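보낸 날짜: 2022년 7월 1일
받는 곳: Kulico 급식조리 현장 메일링 리스트
제목: Re: [현장] 준비실 자동화 이후 근무 편성, 의견 구합니다

안녕하세요. Paline 사업장 준비실에서 조리 준비를 맡고 있습니다. 지난번 메일에 답이 늦었습니다. 저희 쪽은 5월부터 Vulow를 쓰고 있어서 겪은 대로 적습니다. 원문은 길어서 필요한 부분만 남기고 그 밑에 답을 달았습니다.

> 저희 사업장도 하반기에 준비실 공정 일부를 자동화한다고 합니다.
> 설명회에서는 인원 감축은 없다고 했는데 근무 편성이 어떻게
> 바뀌는지는 자료에 없었습니다. 먼저 도입한 곳은 어떻습니까?

인원은 그대로입니다. 바뀐 것은 시간표와 담당입니다. 전에는 새벽조가 전원 썰기와 소분으로 시작했습니다. 지금은 새벽조에서 두 명이 로봇 쪽 작업대를 맡고 나머지는 바로 조리로 들어갑니다. 로봇 쪽에 있는 사람은 재료를 올려 주고, 나온 것을 검수하고, 멈추면 다시 돌립니다. 손목을 쓰는 일은 줄었고 서서 지켜보는 시간은 늘었습니다. 저는 허리가 먼저 아팠습니다. 의자를 신청해서 지난달에 받았습니다. 높이 조절이 되는 것으로 신청하십시오. 일반 의자는 작업대보다 너무 낮습니다.

하루 식수는 925식이고 도입 전과 같습니다. 식수가 같으니 일이 줄었을 거라고 관리 쪽에서는 생각하는데, 아침 첫 시간은 오히려 바쁩니다. 재료를 정해진 용기에 정해진 방향으로 놓아야 해서 그 준비가 새로 생겼습니다. 이 시간을 근무표에 따로 잡아 달라고 요구해서 3주 만에 반영됐습니다. 그 전에는 다들 일찍 나와서 했고 수당은 없었습니다. 처음부터 항목으로 넣어 두시기를 권합니다.

> 교육은 얼마나 받으셨습니까? 저희는 업체에서 와서 하루 한다고만
> 들었습니다.

저희는 이틀이었습니다. 첫날은 Hegedűs에서 만든 모의 환경으로 화면에서만 했고, 둘째 날에 실제 장비 앞에서 했습니다. 하루로 줄인다면 모의 환경 쪽을 빼지 말라고 하십시오. 정지, 재개, 물건 위치 바꾸기를 여러 번 틀려 볼 수 있는 것은 그쪽입니다. 실제 장비 앞에서는 뒤에 사람이 줄을 서 있으니 한두 번 만져 보고 끝납니다.

모의 환경의 주방은 저희 준비실과 많이 다릅니다. 가정집 주방에 가깝습니다. 처음 보면 왜 이걸로 배우나 싶은데, 도마와 칼과 용기가 어디에 놓이는지를 익히는 데는 지장이 없었습니다. 교육 때 쓴 화면을 하나 붙입니다.

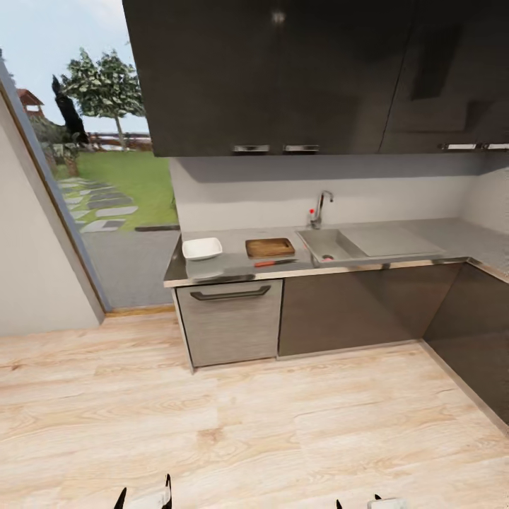 교육용 모의 주방 화면. 조리대 위에 흰 사각 용기, 나무 도마, 빨간 손잡이 칼. 화면 아래쪽은 로봇 그리퍼.

교육에서 제일 오래 이야기한 것이 칼입니다. 화면에서도 칼이 도마 앞, 조리대 가장자리 가까이에 비스듬히 놓여 있습니다. 우리는 사람끼리 일할 때 칼을 어디에 두는지 몸으로 압니다. 옆 사람이 칼을 내려놓으면 보지 않고도 피합니다. 로봇과 한 작업대를 쓸 때는 그 습관을 믿으면 안 됩니다. 저희 사업장에서는 그래서 규칙을 새로 정했습니다.

로봇이 켜져 있는 동안 작업대 위의 칼에는 손을 대지 않습니다. 칼을 옮겨야 하면 먼저 정지를 누르고, 표시등이 바뀐 것을 본 다음에 손을 넣습니다. 사람이 쓰는 칼은 작업대에 올리지 않고 뒤쪽 칼꽂이에만 둡니다. 교대할 때는 넘기는 사람과 받는 사람이 같이 작업대를 보고 서명합니다.

번거롭다는 말이 많았습니다. 바쁠 때 정지를 누르면 다시 도는 데 시간이 걸리고, 그 시간이 기록에 남습니다. 초기에 그 기록을 보고 누가 자주 멈추는지 묻는 일이 있었습니다. 저희는 정지 횟수를 개인 평가에 쓰지 않는다는 문구를 작업 기준서에 넣어 달라고 했고, 들어갔습니다. 이것은 꼭 챙기십시오. 멈추는 것을 눈치 보게 되면 규칙은 종이에만 남습니다.

> 오래 일한 분들이 걱정이 많습니다. 칼질로 인정받던 분들인데 그게
> 없어지면 무엇을 하느냐는 것입니다.

저희도 같은 이야기가 있었고 지금도 다 풀리지 않았습니다. 썰기는 없어지지 않았습니다. 무, 당근, 양파처럼 모양이 일정한 것은 넘어갔고, 잎채소와 생선 손질, 알레르기 대체식은 전부 사람이 합니다. 그러니 숙련이 필요한 일은 남았는데 양은 줄었습니다. 대체식은 예전에 한 분이 떠안던 일이라 그쪽에 사람이 붙은 것은 좋아졌다고 봅니다.

검수도 오래 한 분들이 잘합니다. 두께가 고르지 않은 것, 심이 남은 것은 손으로 한 번 쥐어 보면 아는데 신입은 모릅니다. 문제는 이 일이 직무표에 없었다는 점입니다. 처음에는 보조 업무로 분류되어 숙련 수당 대상이 아니었습니다. 지금은 수당이 유지되고 있지만 임시 조치이고 연말에 다시 정한다고 합니다. 정해지면 여기에 올리겠습니다.

화면 조작이 어려운 분들도 있습니다. 글자가 작고, 도입 초기에는 경고 문구 일부가 영어로 나왔습니다. 저희는 자주 나오는 경고를 우리말로 적어 코팅해서 벽에 붙였습니다. 업체에서 고쳐 주기를 기다리는 것보다 빨랐습니다. 필요하시면 파일을 보내 드립니다. 다만 저희 설정에 맞춘 것이라 번호가 다를 수 있습니다.

> 고장이 나면 누가 책임집니까?

계약서에는 업체라고 되어 있습니다. 그런데 새벽에 멈추면 업체는 전화만 받습니다. 그날 배식은 현장에서 맞춰야 합니다. 5월에 그런 날이 있었고, 조리에 들어가 있던 사람들이 다시 나와서 손으로 썰었습니다. 배식은 제시간에 나갔지만 쉬는 시간이 없어졌습니다. 그 뒤로 수동 전환 기준을 정했습니다. 재시작을 두 번 해서 안 되면 더 붙들지 않고 손으로 합니다. 이때 줄어든 휴식은 같은 주 안에 돌려받습니다. 칼과 도마는 전원이 바로 쓸 수 있게 그대로 보관하고 있습니다. 도입하면서 도구를 정리해 버린 곳이 있다고 들었는데, 버리지 못하게 하십시오.

청소도 물어보실 것 같아 적습니다. 그리퍼 세척은 저희 일이 됐습니다. 하루 한 번, 마감 때 분리해서 닦습니다. 손에 익기 전에는 오래 걸렸고 지금은 냄비 몇 개 닦는 정도입니다. 마감조 근무표에 이 시간이 들어가 있는지 확인하십시오. 저희는 빠져 있다가 나중에 들어갔습니다. 세제는 지정품만 써야 하는데 기존 주문 목록에 없어서 첫 주문이 늦었습니다.

설명회가 한 번 더 있다면 물어볼 것은 이 정도입니다. 재료 배치 시간과 세척 시간이 근무표에 있는지, 정지 기록을 누가 보고 어디에 쓰는지, 검수가 어느 직급의 일인지, 멈췄을 때 수동 전환을 현장에서 결정할 수 있는지. 답은 말로 듣지 말고 서면으로 받으십시오. 저희는 말로 들은 것을 다시 확인하느라 한 달을 썼습니다.

다른 사업장에서 야간조에도 쓰는 곳이 있으면 편성을 알려 주십시오. 저희도 가을부터 야간에 돌린다는 말이 있는데, 혼자 근무하는 시간대에 로봇을 켜도 되는지가 기준서에 없습니다. 저희 쪽 의견은 혼자일 때는 켜지 않는다는 것인데, 다른 곳에서 이미 정한 문구가 있으면 참고하려고 합니다.

작업 기준서 사본은 리스트에 첨부가 되지 않아 따로 요청하시는 분께 보내겠습니다.

Paline 사업장 준비실 드림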